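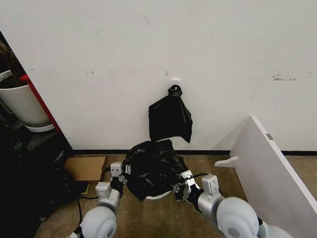 Ravwood offices to sort food scraps from July

Tenants in the Ravwood business centre will have their general rubbish collected twice a week instead of every night from July, under a new waste contract signed by the building's owner, Codgate.

The change covers all 54 tenancies in the centre. Food scraps, paper and mixed recycling will be picked up separately for the first time, and desk-side bins will no longer be emptied by the cleaners.

Codgate property manager Fabian Tanner said an audit in autumn found that food made up 40 per cent of the weight of what the building was sending to landfill.

"Most of that was lunch," he said. "We were paying to truck banana skins and coffee grounds out of town every night of the week."

The centre used 2,065 bin liners in the month of the audit. Mr Tanner said many of them were tied off and thrown out with only a tissue or a wrapper inside.

Each floor will get a sorting station near the kitchen, with a green lid for food, a yellow lid for recycling and a red lid for everything else. Tenants can keep a small bin in their own rooms if they want one, but will have to carry the bag to the station themselves. Black liners will still be supplied from the ground floor storeroom. Compostable liners for the kitchen caddies will be free until the end of the year.

Not everyone is pleased. Chiyo Shibata, whose bookkeeping firm has been on the second floor for nine years, said tenants had been given little notice and no cut in their service charge.

"It's a fair enough idea, but we pay for cleaning and now we're doing a bit of the cleaning," she said.

Mr Tanner said the charge would be looked at once the first bills under the new contract came in.

Design studio Dremetti has been using a food caddy since March as part of a trial on the third floor. Office manager Sayaka Yokoyama said the only real problem was smell on Mondays, which was fixed by moving the last pick-up to Friday afternoon.

The food scraps will go to a composting yard 25 kilometres away. Finished compost will be offered back to tenants and neighbours in spring.

Collection days for each floor will be posted beside the lifts. Tenants with bulky waste, including old furniture and computers, still need to book a pick-up through the Codgate front desk.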